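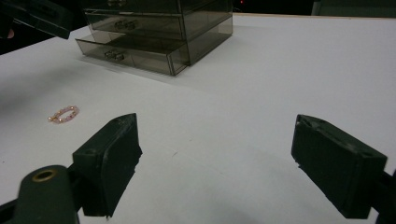

I make a lot of beaded stretch bracelets, and for years mine kept popping open at the knot. If you like pale pink beads with little gold-toned spacers in between (my favorite combo!), this works nicely, and you can get one done in an evening.

**What you need**

- 0.7 mm stretch cord
- pink beads, slightly see-through ones look prettiest
- small gold-toned spacers
- a piece of tape and some jewelry glue

**Putting it together**

1. Cut 16 inches of cord and pull on it hard a few times. My friend Rosaura skips this and her bracelets go baggy by December.
2. Tape one end to the table.
3. String your beads, dropping in a spacer wherever you like. I go by eye – a small wrist like mine takes 7 inches, so wrap it around and check before you tie anything.
4. Peel off the tape and tie a surgeon's knot. Pull it snug.
5. Dab on the glue and leave it alone overnight. Then trim the tails and tug the knot inside the nearest bead.

Lay it flat on a plain white table when you're finished and look for gaps. If you see bare cord, it needs one more bead, and yes, that means retying – sorry!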